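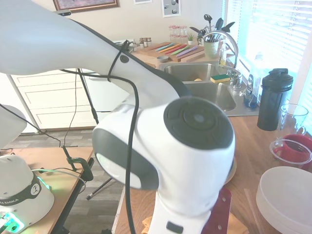 *Robot arms at a light wooden table, with a black clamp on its edge.*

I got to Skanville at half past nine with a thermos, a notebook and the wrong boots, and Eilidh Skinner had already been up for four hours. She grows seed potatoes. She keeps 204 varieties going on a piece of ground you could walk across before your tea cooled, and she sells them by mail to people who write her long letters about mash.

"I had a fellow send me six pages," she told me, moving a cat off the only other chair in the packing shed. "Six pages on one roasting potato. I read every word and then I sent him an extra pound of them."

I'd come to ask how anyone ends up doing this for a living, and the answer took most of the morning, partly because she kept getting up to show me things. She used to do the books for De Bruijn, the feed store out on the highway. Growing potatoes was something her grandmother did, and then something Eilidh did on weekends, and then one spring she had more seed than garden and put a card up beside the till. The whole lot was gone by lunch.

"I thought, well, that's my raise," she said.

The first proper catalogue was four sheets of paper folded in half, with the prices corrected in pen. She still has one pinned up by the door. I noticed she'd spelled "fingerling" two different ways on the same page (she'd noticed too, about a week after mailing them out).

We talked for a long time about Lundus, which is the potato most people know her for. It's a small, knobbly thing with purple skin and pale yellow flesh, and if you ask me it looks like something you'd dig out of a couch. But oh, the flavour! She boiled us a pot on the hot plate with nothing but salt and I ate mine standing up, burning my fingers.

"It doesn't store for beans," she said. "You've got until Christmas, maybe, and then it sprouts at you. That's why the big growers dropped it. I don't blame them. If you're filling trucks you want something that sits still."

Clevska is her other favourite, and a much fussier one. It wants cool nights, it sulks in clay, and the year she tried it in the low field she lost the entire row to blight. I asked why she bothers. She looked at me as though I'd asked why she bothers with her children.

"Have you had it in soup?" she said. I hadn't. I've since been told to come back in the fall.

Jasper Van Loon came in around then for the parcels. He farms 60 acres next door, mostly barley, and he drives her orders to the post office in the busy stretch. In return he gets first pick of whatever's left in the cellar. They've been arguing about hilling for years, and they were happy to do it again in front of me. He hills up once, high, and walks away. She does it three times, a little at a go, and thinks he's lazy.

"My yields are fine," said Jasper.

"Your yields are green on one side," said Eilidh.

I asked about money, since I'm nosy. She was pretty open about it. She sent out 800 orders last season, and the postage gives her more grief than the weather does. Potatoes are heavy, people live far away, and nobody likes paying more for the box than for what's in it. She's thought about going bigger and getting someone in to do a nicer website. Then May comes along and everything has to be in the ground at once, and she forgets about it for another year.

Her mother is 78 and still sorts. She works at the far bench with the radio on and throws the bad ones into a bucket without looking. I tried my hand at it for a bit and was gently moved along to taping boxes – I'd been keeping ones with soft ends, apparently.

Before I left I wanted some advice for my own sorry patch behind the garage, where I've never managed more than a bowlful. Eilidh asked how deep I'd been planting, what had grown there before and whether I'd ever put any compost on it. My answers were not impressive. She told me to quit cutting my seed so small, leave at least two good eyes on each piece, and let the cut sides dry for a couple of days before they go in.

"And water them when they flower," she said. "People forget. They see the flowers and think it's done."

I drove home with a paper bag of Lundus on the passenger seat and the cellar smell all through the car. They're in egg cartons on the windowsill now, sprouting away, and I've started digging out behind the garage.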